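Week 6: Wood floors, wear and finish
Care of Interior Surfaces, evening section
Instructor: Rukhsana Bugti

Readings for this week: chapter 4 in the course packet, and the Travoldale survey summary handed out on Wednesday. Bring the summary to lab.

1. What a finish does

Bare wood takes in water, oil and dirt through its open grain. A finish slows this down. There are two main groups.

Surface finishes sit on top of the wood. Varnish and polyurethane are the common ones. They form a film, and foot traffic wears the film before it reaches the wood. When the film is gone in one spot, that spot darkens quickly while the rest of the floor looks fine.

Penetrating finishes soak in. Oil and hardwax oil are in this group. They wear more evenly and can be patched, but they need to be renewed more often. A patched area may look richer in color for a few months.

Before you recommend any treatment, find out which group you have. Put a drop of water on a clean, out-of-the-way area and wait five minutes. If the drop beads, the film is probably intact or there is wax on top. If the wood darkens under the drop, the finish is thin or missing. Then scrape lightly with a coin edge in a corner. Flakes point to a film. A soft smear points to wax.

2. Reading wear

Wear follows use. Look first at doorways, the foot of the stairs, and the strip in front of a sink or stove. Note the direction of the streaks. Streaks that run with the boards are often part of the grain. Streaks that cross the boards usually come from dragging furniture or grit under a shoe.

Light patches have several causes: sun fading, old cleaner that was too strong, or sanding that went deeper in one place. Dark patches are most often water, iron stain or a gap in the finish. Black rings with a sharp edge are nearly always iron and water together.

The Travoldale survey covered 89 rooms and 3,241 square feet of floor that had been refinished at least once. In 77 of the rooms the worst wear was within a step of a doorway. Idrisa Tanui's notes on the survey make the point that the inspectors disagreed most about rooms with mixed grain and wear, so write down why you called a patch one or the other.

3. Cleaning

Dry dust first, every time. Grit left on the floor turns a mop into sandpaper.

Use a damp mop, wrung out well. The floor should dry within a minute or two. Do not use steam on either finish group. Do not use vinegar on oil finishes. Products sold as "restorers" often leave an acrylic layer that has to be stripped before a proper recoat.

For spills, blot and then wipe along the grain. Sticky drinks need a second wipe with clean water. Oil spills on a penetrating finish may leave a mark that only a new coat will even out.

4. Recoat or sand

Recoat when the finish is dull or scratched but the wood underneath has kept its color. Sand when the wood itself is stained, gray or uneven. A solid board can take several sandings over its life. A thin veneer may take one or none. Check the thickness at a vent or threshold before you promise anything.

Lab for this week

Work in groups of 3. Each group gets one of the Mohamedi sample boards. Do the water drop test, the coin test and a wear sketch. Hand in one sheet per group with all names on it.
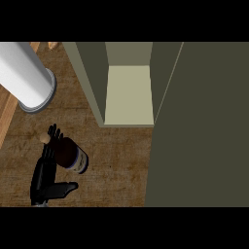 Keep the sketch simple. Mark the direction of the boards with an arrow, shade the dark areas, and outline the light ones. Label each area "grain," "wear" or "unsure." Full credit does not depend on having no "unsure" labels. Sheets are due at the start of the next class, and late sheets lose one grade step.

Related handouts
Week 4: Moisture in solid boards
Week 5: Softwood and hardwood grain
Week 7: Stone and tile
Davov House floor plans (for the December site visit)

Contact: Interior Surfaces office, Funville campus | Copyright course staff | Back to top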